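Open Day FAQ – Nunby Robot Workshop, Andham

Updated again in November. Same questions keep coming in by email so please read this first, then write.

When are you open?
Doors at 10 a.m., last demo starts at 3:30 p.m. Come early if you want to be near the tables. After lunch it gets packed.

Do I need a ticket?
Yes, free, one per person. Kids need one too. We have 600 for the day and when they're gone they're gone. No waiting list this year, sorry – it was a mess last time.

Where do I park?
The Karras lot across the street. Not the bakery's. Please not the bakery's, they tow. Bikes can go along the fence by the side door.

What will I see?
Mostly cloth folding. Robot arms working in pairs at a table, one garment at a time. Shirts, towels, that kind of thing. Cloth is hard for robots, it never lands the same way twice, so expect it to be slow. 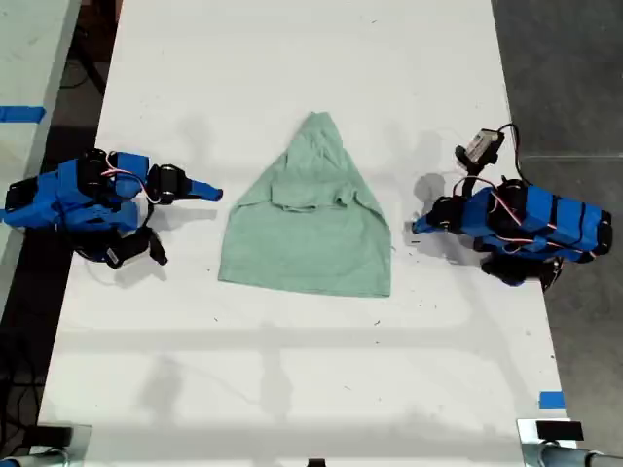
Each demo runs 8 minutes and then we reset. If a fold goes wrong we usually let it play out so people can see what the arms do next. Questions during the demo are fine, just speak up, the fans are loud.

Is it all one kind of robot?
No. There are small arms with 3D-printed parts and there are bigger black ones. Ask whoever is at the table which is which, they will talk for as long as you let them.

Can my kid touch the robots?
Not while they're powered. There's a hands-on bench by the entrance with a loose gripper you can open and close by hand, plus a bin of spare printed parts. Fingers stay behind the yellow line everywhere else.

Can I drive one?
Yes, at the Etico table. That's our practice rig, you move a pair of handles and the arms copy you. Sign-up sheet is on the door, 2 turns max per family. Under 8 needs an adult standing right there.

Why do they pick the cloth up by the edge?
We get this one a lot. Grab the middle and you lift a lump, then you have to find the corners all over again. An edge or a hem gives you something to pull straight. Getting hold of just one layer is the tricky part – fingertips have to close on enough fabric to hold but not so much that the whole thing bunches up and comes along. 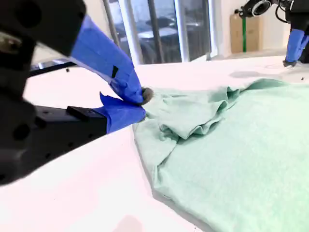 Flat cotton is easiest for us. Fuzzy stuff is ok. Anything slippery, forget it, we tried a satin pillowcase in the spring and gave up after lunch.

Can I bring my own shirt to be folded?
You can! Clean, please. No buttons or zippers. It goes in the queue and we can't promise it gets a turn, or that it comes back folded any better than you'd do it. Put your name on the bag.

How many folds have they done?
The tally on the wall was at 1,132 when we last updated this page. Counts finished folds only.

Can I take pictures or video?
Sure. No flash near the tables, it bothers the cameras on the arms. Ask before you film other peoples kids.

Is it wheelchair accessible?
Ground floor yes, including the demo room and one restroom. The upstairs gallery is stairs only. Tables are regular height so you can see fine sitting down.

Is there food?
Coffee and water. No food in the demo room, crumbs get in everyting.

Can I bring a school group?
Not on open day. We do group visits on other mornings, email with the grade and how many kids. Takes us a while to answer.

I have a ticket and can't come.
Cancel it with the link in your confirmation email so somebody else gets it. Thanks!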